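Heso Linen Notes

A small, slowly growing table of household bed linen: what it measured when it came home, how it was washed and dried, and what it measured later on. Hello and welcome, and thank you for reading the README before opening the files – I know how tempting it is to go straight to the columns.

Background

I started writing down sheet sizes after buying a fitted sheet that went on beautifully the first time and then pinged off one corner every night for a whole winter. I'd followed the care label to the letter (or thought I had), and I wanted to know whether the sheet had shrunk, the mattress had grown taller under its new topper, or I was simply tucking it in badly. The answer was a bit of all three. By then I had a notebook full of figures, a few friends had started sending me theirs, and it seemed a shame to leave it all in a drawer.

The name Heso has no deep meaning. It was the name of the spreadsheet and it stuck.

What's in the folder

linen.csv – the main table, one row per item
washes.csv – one row per wash, joined to the main table by item_id
labels.txt – the wording of care labels, typed out as printed, spelling mistakes and all
glossary.txt – what I mean by "rumpled", "pilled", "thinning" and so on
pictures – a few snaps from bedrooms and laundry days

Nearly everything useful is in the first two files. The rest is there for company.

Columns in linen.csv

item_id: a short code, never reused, even when an item has been torn up for dusters
kind: fitted, flat, duvet cover, pillowcase, blanket, other
colour: in the owner's own words, so expect "oatmeal", "porridge" and "sort of beige" for what may well be the same shade
fibre: as printed on the label, or "unknown" if the label has been cut out
length_new, width_new, depth_new: in centimetres, taken before the first wash
length_now, width_now, depth_now: the same, at the last measuring
elastic: all round, corners only, none
dried: line, airer, tumble, mixed
notes: free text, and often the best part

Please don't read too much into the colour column. I did try to tidy it once, with 8 basic colours and a tick box, and three people wrote to tell me that their sheet wasn't any of them. They were right, and I put it all back.

How to measure

Lay the item on the biggest flat surface you have, which for most of us is the bed itself. Clear off whatever is waiting to be folded first. Smooth it with the flat of your hand from the middle outwards, but don't pull – a good tug will give you a couple of centimetres that aren't really there. Take the length twice, along each side, and write down the smaller figure. Then do the same for the width.

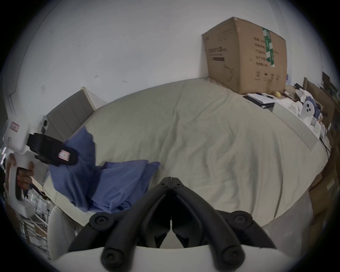
A blue garment draped over a beige-grey sheet, with a grey upholstered headboard at the top of the bed.

Fitted sheets are the awkward ones, of course. Tuck one corner inside the other, as if you were going to fold it, and measure from seam to seam. The depth is taken at the corner, from the seam down to the elastic, with the elastic relaxed. If the elastic has gone altogether, write "gone" in the notes and leave the depth blank.

Dry means properly dry. A cotton sheet that still feels a little cool to the hand isn't ready, and it may come up differently once it's had another night on the airer. I usually measure at bedtime, with the window shut and a cup of tea going cold on the sill, and I'd recommend at least the tea.

About the wash records

Each row in washes.csv gives a month, a programme, a temperature and how the item was dried. There are no exact dates, on purpose. People feel a bit watched when they have to write down the very day they changed their sheets (I certainly do), and the month is plenty for anything you'd want to work out.

Programme names are a muddle. One household's "cottons eco" is another's "normal long", and old machines have nothing but letters on the dial. I've left the names as they came and added a column called programme_plain, where I sort them into 4 groups: gentle, everyday, hot and rinse only. If you disagree with my sorting, the original is still there for you to have a go with.

The Neder rows came from a holiday cottage and have been washed far more often than the rest, up to 20 times in a single season. You may want to look at them separately. The Brerna rows are mostly older flat sheets, some of them passed down, and very few have a starting measurement. I keep them in anyway, partly for the notes, which are lovely.

Things I know are wrong

Some early rows were measured in inches and converted later, so they look more exact than they are. Any figure with a decimal point should be treated with kindness.

Depth is the least reliable of the three measurements. Two people measuring the same corner can easily disagree, and I've disagreed with myself before now.

Blankets are hardly represented at all. I'd love more.

Wrinkles aren't scored. I had a scheme for it, with a scale from smooth to dreadful, but a sheet looks quite different by morning light and by lamplight, and I couldn't keep my own scores steady from one week to the next. The creases are mentioned in the notes where somebody cared to mention them. 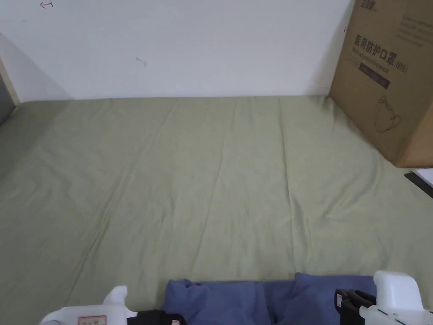 Adding your own

Copy the blank row at the bottom of linen.csv, fill in what you can and send it over. Gaps are fine. A row with only a kind, a fibre and one good note is still worth having. Please leave out anything that says where you live or who sleeps in which room, and if you're sending a picture, have a quick look for letters and addresses lying about.

I do a big tidy every January and small ones whenever it rains.

Versions

The current release is 9. It adds the Hellström rows (all duvet covers, all line dried) and corrects a mix-up between length and width in the older pillowcases. Release 8 is kept in the archive folder for anyone who has already built something on it.

Use and thanks

Use the table for whatever you like, at home, in class or at work, and change it as you please. A mention of Heso Linen Notes is appreciated. If you find a mistake, do send me the item_id along with your message, as it saves me a good long hunt through the notebook.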